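Sturkon 遠隔教示ワーキング 定例打合せ 議事録
6月 記録：Ching-wen Ng(Mundby)

開始:午後3時
場所:Mundby 会議室、および Statdale とのオンライン接続
出席:Mundby 教示班、Mundby シミュレーション班、Statdale 学習班、Statdale 操作担当
欠席:Tang コントローラの保守担当(事前に文書で意見をもらいました)

1. 前回の議事録の確認

前回の議事録は、訂正を一か所入れて承認されました。「操作者が手を離した時」と書いた所は、正しくは「操作者がクラッチを離した時」です。意味が違いますので、配布済みの版は捨ててください。

2. シミュレーション環境での遠隔教示の進み具合

教示班から報告がありました。Sturkon の仮想の部屋で、操作者が Tang コントローラを手に持って腕を動かし、机の上の物をつかんで置く作業を記録しています。集まったデモは現在300本です。そのうち学習班がそのまま使えると判断したものは約70パーセントです。残りは、最初の動きが遅すぎるもの、または途中で操作者が迷って止まったものが多いです。

学習班から、迷って止まったデモも捨てないでほしいという要望がありました。止まった後の直し方は学習に役に立つ可能性があるからです。教示班は、止まったデモに印を付けて別の場所に保存することにしました。印の付け方は Statdale が案を出します。

次に、手先のカメラの視野について話しました。指を開いた状態で机に近づく時、指先が机の手前の縁に重なって見えます。操作者の意見では、この時に高さの感覚が分かりにくいそうです。
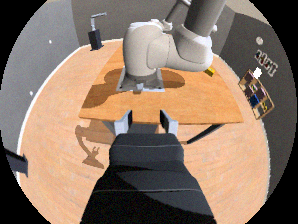

第6号

シミュレーション班は、影を手がかりに使う方法を説明しました。腕の影が机に落ちますので、影と指先の間の距離を見れば、高さがだいたい分かります。しかし、操作担当からは「影が大きい時は、かえって物が見にくい」という反対の意見が出ました。光の向きを変えた設定を用意し、同じ操作者で両方を試すことになりました。結果は次回に報告します。

3. 上からのカメラと、物の置き方

上からのカメラでは、腕が手先を隠す場合があります。その時、操作者は手先のカメラだけを見て作業しなければなりません。学習班は、隠れている時間が長いデモほど、つかむ位置のばらつきが大きいと報告しました。まだ全部のデモを調べていませんので、これは途中の結果です。

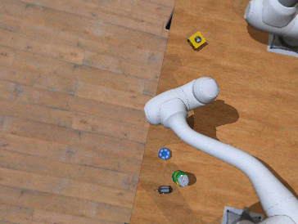 図:上から見た作業台。缶、青い円盤、黄色い箱形の物など(シミュレーション)

物を置く場所について、次の質問がありました。

・小さい物が机の縁の近くに集まっているのは、問題ではないか。
 シミュレーション班の答え:配置は乱数で決めています。縁に近すぎる配置を除く設定はありますが、今は使っていません。
・缶とモーターのような形の物が近い時、指が隣の物に当たらないか。
 操作担当の答え:当たることがあります。指を開く幅を小さくすると良いですが、コントローラの引き金だけでは細かい調整が難しいです。

この件について、保守担当の文書には「引き金の反応の曲線を変更できる」と書いてありました。操作担当は、現在の曲線に慣れた人が多いので、全員に一度に適用しないでほしいと言いました。まず Statdale の操作担当だけが新しい曲線を使います。

4. つかみ方の基準

ブロックのつかみ方について、長い議論になりました。上面に丸い突起がある黒いブロックは、机も腕の影も暗い所では輪郭が見えにくいです。また、操作者によってつかむ高さが違います。教示班は、ブロックの側面の下の方をつかむことを標準にしたいと提案しました。
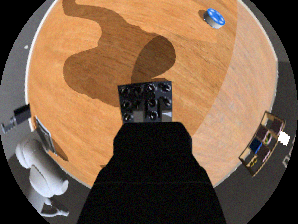
学習班はこの提案に賛成しましたが、標準を決めると動作の種類が少なくなる心配もあると言いました。話し合いの結果、手順書には「推奨」と書き、「必須」とは書かないことにしました。持ち上げた後は、すぐに横へ動かさないで、一度まっすぐ上に上げます。この部分は必須です。青い円盤のような薄い物については、別の基準が必要ですので、今回は決めませんでした。

5. 手で直接教える方法について

Mundby の実機では、腕を手で持って動かす教示も続けています。教示班の意見は、力の加減を教える作業では手で教える方が早い、というものです。しかし記録の画像に操作者の手が入りますので、シミュレーションのデータと混ぜる時に注意が必要です。混ぜる割合は学習班が検討します。

画像の解像度についても確認しました。実機の記録は縦2160画素です。学習の前に小さくしますが、元のファイルは消さないでください。保存の場所が足りなくなった場合は、先に記録者へ連絡をお願いします。

6. 決定事項と担当

・止まったデモの印の案を作る(Statdale 学習班)
・光の向きを変えた設定を用意する(Mundby シミュレーション班)
・引き金の新しい曲線を試す(Statdale 操作担当)
・手順書のつかみ方の章を書き直す(Mundby 教示班、Ng)
・縁に近すぎる配置を除く設定を試す(Mundby シミュレーション班)

次回の議題の希望がある方は、記録者まで送ってください。

終了:午後4時40分

コメント

操作担当(Statdale)
3の答えですが、引き金だけでは「難しい」より「慣れが必要」の方が近いです。直せますか。

Ching-wen Ng
ありがとうございます。次回の確認の時に訂正として入れます。

シミュ班
光の設定、左から当てる版を先に作っています。できたら共有フォルダに置きます。

匿名
薄い物の基準も早めにお願いします。円盤は毎回指がすべります。

お問い合わせ:Sturkon 遠隔教示ワーキング事務局 | © Mundby | ページの先頭へ戻る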